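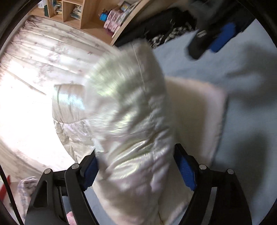 Padded and Quilted Clothing: Frequently Asked Questions
Wiltton Laundry and Alterations

These are the questions we get most often at the counter about puffer jackets, padded vests and other quilted pieces, including the shiny and pearl-finish ones. If yours isn't answered, ask at either shop or write to us through the contact page.

Can I wash a padded jacket at home?

Usually, yes. Read the care label first. If it shows a washtub, the garment can go in a home machine at or below the temperature printed on it. If the washtub is crossed out, don't try it. If the label has been cut out, bring the jacket in and we'll look at the shell and filling before suggesting anything.

How do I get it ready for the machine?

Empty the pockets, close every zipper and snap, and turn the jacket inside out. Take off any removable hood or trim. Go over the seams and look for loose stitching or filling coming through. A small hole will get bigger in the wash, so have it sewn up first.

What detergent should I use?

A mild liquid, and less of it than you would use for a normal load. Powder can leave marks in the creases of a quilted shell. No fabric softener and no bleach. For down we recommend a detergent sold for down.

Is a satin or pearl finish treated differently?

Yes. The shine is on the surface of the fabric and it scratches and dulls more easily than a plain shell. Wash it alone, on delicate, in cool water. Don't scrub it. For a mark on the collar or cuffs, put a drop of diluted detergent on a white cloth and press it against the spot, then press again with a damp cloth.

Some pale finishes look silver from one side and cream or lavender from the other. People sometimes bring these in thinking the color has gone uneven. Look at the jacket in daylight and from more than one angle before deciding it's stained.

My jacket has a fleecy lining or panel as well. Does that change anything?

It changes the drying. Fleece gives up its water quickly and the padding next to it doesn't, so the jacket can feel done when it isn't. Squeeze the thickest part between your fingers. Loose lint from towels also clings to fleece, so keep the two apart.

Can it go in the dryer?

If the label allows it, use low heat and two or three clean tennis balls. Stop every 20 minutes, take the jacket out and break up any lumps by hand. A down jacket may need several rounds. Without a dryer, lay it flat on a rack and turn it over a few times a day.

The filling has gone into clumps. Is it ruined?

Probably not. Clumps in down nearly always mean it is still damp inside - dry it again and keep working the lumps apart. Polyester filling that has bunched up at the bottom of a channel is harder to fix. Tùng Cù at the Sulham shop can open a seam and move it back, but he will tell you if the jacket isn't worth the cost.

How do I get creases out of a shiny shell?

Hang the jacket in the bathroom during a shower, then smooth it with your hands. Don't iron it. Most of these shells are polyester or nylon and will melt or go flat under a hot plate. We use a steamer held well back from the fabric, and we don't press down on the padding.

How should I fold it?

Close it and lay it face down on a bed or other soft surface. Fold the sleeves in across the back, then bring the hem up to the collar in two loose folds. Sharp folds across a gathered seam can leave a line.

How do I store it over the summer?

Clean and fully dry, on a wide hanger or in a cotton bag. Don't leave it in a vacuum bag for months. We have a storage service from May at the Sulham shop, with room for 300 garments. The rack was full early last year, so book ahead.

Do you repair tears?

Yes, at Sulham and at Jostham. Small tears in a plain shell can be patched from inside. On a pearl finish the repair will show, and Bushra Rind will show you a sample before she starts. Please wash the jacket first. We can't sew through dirt.

How long does cleaning take?

Four working days for most padded clothing. Allow a full week in the fall.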